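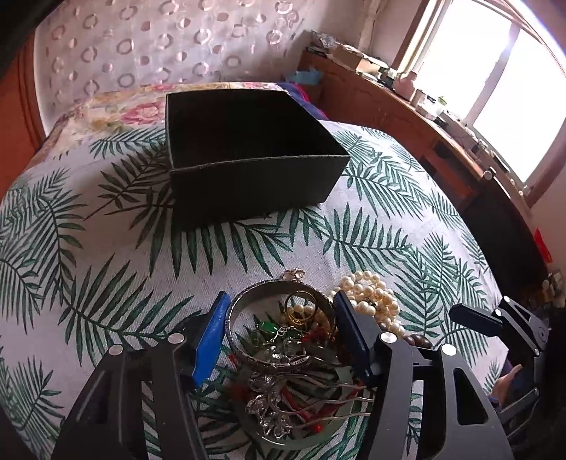
Seltley, May – Brunton opened its workshop to visitors this month and showed how everyday handling work is recorded with hand-held grippers and used for the training of robots. In total, 71 guests came during the afternoon, among them teachers, shop owners, two classes from the technical college and many neighbors from the street.

The main part of the program was sorting jewelry. A mixed pile with bangles, pearls, beads and hair ornaments has to be picked up piece by piece and put into a box. For a person this is a simple job. For a robot it is still difficult, because the pieces are small, they shine, and they lie over and under each other. A person works with one gripper in each hand, and a camera on the tool records what the fingers do.

"We wanted that people see the real work, with the slow moments also," said Khadija El Khatib, who leads the recording team at Brunton. "When a visitor takes the gripper for the first time, he understands after one minute why a necklace is harder than a cup. I can explain it for an hour and it will not be so clear."

After each demonstration the guests could try the grippers themselves. The youngest participant was 9 years old and asked for a second turn, which she received. Several visitors told the team that they had expected to need strong hands, but the tool asks more for patience. The pearl strands were the most difficult for almost everybody.

Brunton makes its recordings in ordinary homes and rooms, with the furniture and the light that are there. The company believes that a robot which should help at home must learn from such places. The sorting task belongs to the project Gredine, which started last year and includes 73 different household tasks, from folding cloths to packing small objects. The software partner Fawzy prepares the recordings and checks them before they are used for training.

Many questions from the guests were about privacy. The team explained that every household gives its agreement in writing before a recording, and that the residents can ask to have the material deleted. Other visitors wanted to know when a robot will do this work alone. Ms. El Khatib did not give a date. "We are at the stage of learning," she said. "I prefer to promise less and to show more."

The next open afternoon is planned for the fall and will start at 3 p.m. Entrance is free. Groups from schools are welcome – they are kindly asked to register at the Brunton office in Seltley, where also the press can request further information and interviews.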